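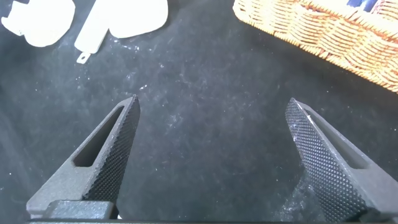 Gizella reckons it's the close command and the fingers themselves are fine, so could I please stop taking them off and putting them back on. Fair enough! I've done that twice now and the fault hasn't budged.

**Ticket 58, Ollulley robot club, gripper stalls on thin pieces**

- Basket pick: fine every time.
- Flat white shapes: it goes down, starts to close, then throws error 12 and sulks.
- Changed the close value from 2,000 to 1,416. Same error, just slower (and a horrid whine).
- Swapped the cable with the one from Miklós's arm. No change, and his still works with mine, so it isn't that.

I've a feeling we're pressing into the mat before the fingers shut. Going to raise the pick height a touch and run it again after lunch. Hongjun, have you still got the old height settings from April? Mine got saved over, sorry!

Status: open, leave it with me.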